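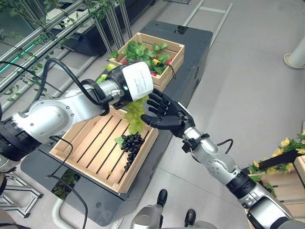
How I Freeze Grapes (and what I do with them afterward)

I started freezing grapes the October we got two big bags from Yamuna Shenoy's vines in Ondadstead and couldn't eat them fast enough. I'd always thought of it as a kid's snack. Then I had a bowl of them in front of a movie and, well, there's been a bag in my freezer ever since!

It's an easy job, but there are a few ways to end up with one solid purple or green brick, and I've made every one of those bricks. So, my way of doing it.

What you need

Seedless grapes, as firm as you can get
A big bowl and a colander
Two clean dish towels
A rimmed baking sheet that fits flat in your freezer (measure first, I didn't)
Parchment paper
Freezer bags

Picking the grapes

Give the bunch a gentle shake over the cart. If a lot of berries drop off, it's been sitting around a while and I'd put it back. I also look at the stems. Green and bendy is what you want, and brown and brittle means they're getting old. A dusty, whitish look on the skin is fine, that's just the natural bloom and it rinses away.

Green or red is up to you. Green ones are a bit sharper and I like them best frozen, because freezing seems to turn down the sweetness of everything. Red ones come out more like candy. My neighbor Prasetyo Liew will only eat the black ones and says the rest taste like cold water, so there you go.

Washing and drying

Pull the grapes off the stems before you wash them. I know some people wash the whole bunch, but there's always something hiding in the middle — a squashed one, a bit of leaf, once a very surprised spider. Toss anything soft or split.

Swish them in a bowl of cold water, drain, and do it again if the water looks cloudy. Then spread them on a towel and roll them around with the second towel on top. Leave them out for 40 minutes or so while you do something else. Don't skip this part. Wet grapes get a coat of frost and they stick to each other like glue.

Freezing

Line the baking sheet with parchment and tip the grapes on in one layer. They can be close together but try not to let them pile up. Slide the sheet in somewhere level and leave it overnight. They'll feel hard on the outside long before the middles are done, and if you bag them at that point they'll clump.

Next morning, roll them into freezer bags and squeeze out as much air as you can. Write the month on the bag. I try to use mine within six months or so, and after that they start tasting like whatever else is in there (mine once tasted of onion, which I can't recommend).

A safety thing

Whole grapes are a choking risk for little kids, and frozen ones are worse since they're hard and slippery. For the small ones in my family I skip frozen altogether and cut fresh grapes lengthwise into quarters. Keep them away from the dog too. Grapes and raisins are bad news for dogs, frozen or not.

Dressing them up

Plain is good. But if you want to get a little fancy, try these:

Lime and sugar. Before freezing, toss dry grapes in a squeeze of lime juice, then roll them in a few spoonfuls of sugar. They come out crackly and sour. I add some zest if I'm feeling energetic.

Gelatin powder. Same idea, but roll damp grapes in dry flavored gelatin mix. Very bright, very sweet, gone in minutes at any party.

Yogurt. Stick a toothpick in each grape, dip it in thick plain yogurt, and set it on the parchment. It's slow work, so put some music on.

Ice cubes. Drop a handful in a glass of white wine or fizzy water. They keep it cold and don't water it down.

Questions I get

Can I freeze grapes with seeds? You can, but halve them and flick the seeds out first. Biting a frozen seed is no fun at all.

Can I thaw them and eat them like fresh? Not really. They go soft and a bit wrinkly. Thawed ones are fine in a smoothie or cooked down with a spoonful of sugar for pancakes.

Mine clumped anyway, now what? Whack the bag on the counter a couple of times. If that doesn't do it, leave it out for five minutes and try again, then get them straight back in the freezer.

Next batch I'm trying the lime ones with a tiny pinch of chili powder, and if they're any good I'll add them to the list.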